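Notes for the Sowa lab visit (Wednesday group)

Thanks to everyone who came along, and a special thank-you to Witold Domański, who stayed well past the 30 minutes he had promised us! For those who couldn't make it, he showed us a two-arm gear task and was very patient with our questions – even the one on cable routing, which I'd like us to pick up again in class. 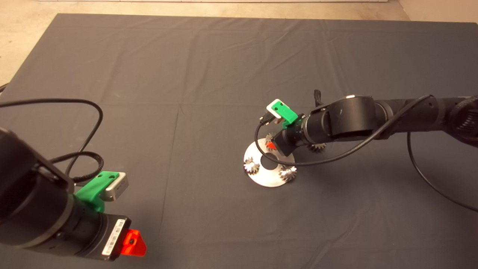

What to look at again

Find the four bevel gears and the disc with the large center hole, and think about which arm you would send to each gear. Both wrists carry a camera, so ask yourselves what each one gains by looking from its own side. One page is plenty, and sketches are very welcome.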